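Interior Color and Light, handout 6
Notes for 20 June 2022. Read before you come, we won't go over the basics again.

Left over from last time: Kulsoom Warraich's question about north rooms. Short answer, yes, you can use a cool white in a north room, but it goes blue by late afternoon and clients complain. Test it first.

1. Value before hue

Most people pick hue first. Wrong order. Decide how light or dark the wall is, then how strong, then what color. Squint at the room, if two things melt together they are the same value, doesn't matter that one is green and one is red.

Light reflectance value (LRV): 0 is black, 100 is white, nothing real hits either end. Ceilings usually 80 and up. A wall under 20 eats light, plan on more lamps.

2. Simultaneous contrast

A color looks different depending on what's next to it. Gray beside orange leans blue. Same gray beside blue leans warm. Nothing happened to the paint. Reason why chips should never be judged on the white card they come on, cut them out or mask the white.

Exercise from last year (Torben Sauerland still has the boards): same mid gray square on five grounds. Everybody swears at least one is a different paint. Do it again at home if you missed it.

3. The accent wall

Overused but not wrong. Things to check:
- which wall do you see first from the door
- where does it stop. An inside corner is the clean place to change color. Outside corners chip and show the other color underneath
- what does it bounce onto. Strong orange or red throws color on the ceiling and on the wall beside it, worse in sun
- what is the quiet wall doing. Texture helps, a mottled or stony surface holds up next to a strong flat color better than plain gray does

Saturated paint often needs an extra coat. Tinted primer saves one. Budget for it, the Zaidi apartment went over by 200 dollars on paint alone becuase nobody had allowed for primer.

4. Counters and other big horizontals

Treat a counter as a color in the scheme, same as a wall. Pale counter against dark wall = the strongest line in the room, the eye goes right there. Fine if you want it. Keep objects on it few, and repeat a color family that's already somewhere else in the room.

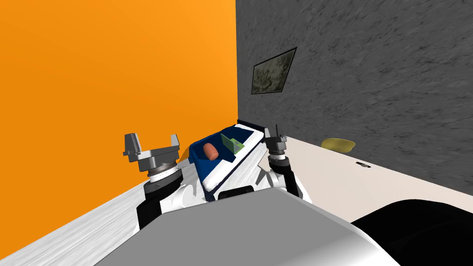

5. Metamerism

Two samples match in the shop and don't match at home. Different pigments, different lamp. Check under daylight, under the actual bulbs, and at night. Warm bulbs (2700K) flatter orange and yellow and dull the blues. Look up CRI, you want 90 or better for kitchens.

Page 253 in the reader has the diagram, ignore the caption, it's swapped with the one after.

6. For next time

- Bring 2 painted boards, one strong color and one neutral, same value. Big boards, no chips
- photograph both at noon and again after dark, same spot
- half a page on what changed. Half a page, not three

Groups for the Keltar lobby: Saqib Soomro and Jawad Bajwa on walls, Kulsoom on lighting, Bogdan Costache on floor and counters. Everyone else see the list by the door. Floor plans come back to me before the July break pleese, I only have the one set.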